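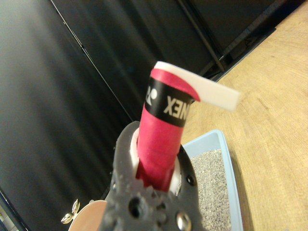

Pulamano Grasp Set, data card

Version date: May 15, 2024
Maintainer: Gumaro Valdovinos, Surell

Contents: 1,000 episodes of single-gripper handling in furnished rooms, recorded from the wrist. 785 are for training; the rest are held out.

Objects: household items and sports gear, including handles wrapped in grip tape. Worn tape is left as found.

Labels: object class, grasp start, grasp end, release. Slips have their own flag.

Known limits: the gripper covers part of the object in most views. Brand text is not masked.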